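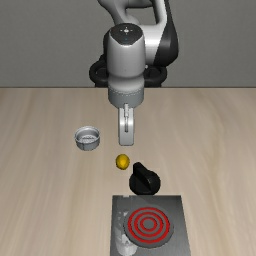
Table and back wall, Radstead.

Print this page | E-mail this page

Temple room safety check, with comments
Last updated: 2018-12-29

For the Radstead room, before any rite with open flame, incense or more than a handful of people. Walk it with the lights on. Mark OK / NOT OK / N/A. Comments are from the last walk-round, carried over where still open.

EXITS

1. Both doors unlocked from inside. OK. 
Comment: back door sticks. Shoulder it once before people arrive. Landlord told twice.

2. Nothing hung across a door. NOT OK, fixed same night. 
Comment: the black drape again. Veil goes on the north rail or doesn't go up. I know the script says the candidate passes through a veil. Candidate can pass through it on the north side.

3. Circle leaves a walkway to at least one door. OK. 
Comment: room is 377 square feet, which sounds plenty until the pillars are in. Nine foot circle won't fit with pillars AND a walkway. Pick one.

4. Doorkeeper knows that in a real alarm the door opens at once, no knocks, no license to depart, no passwords. OK, went over it verbally. 
Comment: the circle can be broken. Closing can be done in the parking lot.

CANDLES

5. No more than six lit at once. OK. 
Comment: planetary workings want seven. Battery one for Saturn, was fine.

6. Altar candles in glass, wide base. NOT OK. 
Comment: two brass sticks still wobble. Bases need felt or scrapping. Taken off the altar for now, they're in the robe closet.

7. Nothing flammable over a flame. OK. 
Comment: Hedegaard lamp bracket now hangs well clear of the canopy. 63 inches from altar top to the lowest fold, measured after the ropes were retied. Measure again if anyone touches the ropes.

8. Sleeves. Wide sleeves pinned or tied for whoever is working at the altar. NOT OK. 
Comment: pins in the dish by the door, please use them. Tau robes are the worst for it. Hoods down when leaning over the alter.

INCENSE AND CHARCOAL

9. Censer on sand, sand on tile. OK.

10. Charcoal lit outside, carried in with tongs. NOT OK. 
Comment: lit inside, on the tile, with the window shut. Sparks went as far as the rug. Two small scorches, east edge. Don't cover them with the cushion, we want to see if there's a third.

11. Blend written on the jar. OK mostly. 
Comment: unlabeled jar from the Flerness group, smells like storax, might not be. Not burning it. No rue, no wormwood, no homemade Abramelin oil dripped onto live coals. Oil is for anointing, and check skin first, the cinnamon in it burns.

12. Window open a hand's width during burning. NOT OK, see 10.

13. Ask about asthma and pregnancy when people sign in. OK.
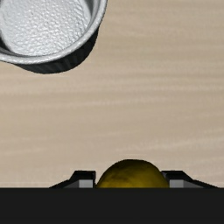 Charcoal discs should be soaked overnight, a reader says by e-mail, and never just tipped in the trash after the closing, even if they look gray and dead. Ours went up at two in the morning. We also gave up on tongs from the kitchen and bought proper long ones, and whoever wrote item 9 might say how deep the sand is meant to be.

Fair. Two inches of sand, will add to the sheet. Soaking added as 13a. Keep comments coming, the address hasn't changed.

BLADES, CORDS, BLINDFOLDS

14. Sword blunt, tip rounded. OK.

15. Daggers sheathed until called for. OK. 
Comment: one sheath split at the seam. Tape is not a repair.

16. Hoodwinked candidate has a guide with a hand on the elbow the WHOLE time, including the circumambulations. NOT OK. 
Comment: guide let go to turn a page. Memorize it or get somebody else to hold the book.

17. Cords tied so one pull undoes them. OK. Nothing around the neck, no exceptions for tradition.

18. Stop word agreed out loud before the opening. OK.
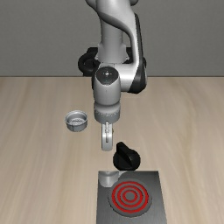

Image: Wanen

FLOOR AND ELECTRICAL

19. Rug edges taped. NOT OK. 
Comment: tape lifting on the south side. New roll in the cupboard under the books.

20. Speaker cable along the wall, never across the circle. OK.

21. Heater off during any rite with drapes up. OK. 
Comment: cold, yes. Wear socks.

22. Extinguisher present, gauge in the green. OK. 
Comment: tag number 591. Service due July. Blanket is behind the west banner, tell new people, they never guess it.

AFTER

23. Everything out, touched with the back of the hand, not eyeballed.

24. Someone stays half an hour after the last flame. Reading the Tarot at the table counts as staying. Going to get pizza dosen't.

25. Sheet signed and left in the red folder. Last two weren't signed.

Open items: 6, 8, 10, 12, 16, 19. No rite with charcoal untill 10 and 12 are cleared. Candle-only is fine if the brass sticks stay in the closet.

This site uses cookies. By continuing to browse you agree to their use. OK | More information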